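2020-08-19
By Oana Sandu

Auer's safety lead at Orkmont does not like the word "certified." It gets used too early, he says, usually by people who have read the scope section of a standard and stopped there.

His own procedure for suspended robots runs to two pages. It was revised in May, after a review of the Jelska line found that the support points had a rated load on paper and no inspection record. "A rating without a date is a rumor," he says. The revision added a pull test every 60 operating hours and a full strip-down at 1000. 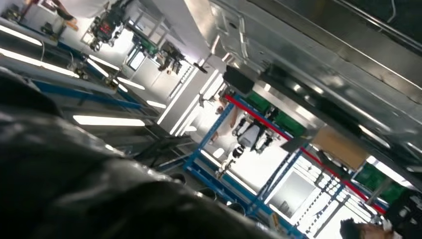
Clearance is the rule he argues over most. The procedure measures it from the limb at full extension, with the joints unpowered and free to swing. "People measure from the torso - the legs are what reach the rack." A humanoid hung in front of blue shelving, with green crates on the upper level, is assessed with the shelving and the crates included. Stored goods count as fixed obstacles until they are moved and the drawing is reissued.

Kisine, the second site, keeps its log in the same format. It had 2889 entries when we spoke, most of them routine. He reads the ones marked "no action" first.

Asked about staff working nearby, he is brief. "Stop button within reach, one person assigned to it, and that person does nothing else." The assignment is written down before power is applied.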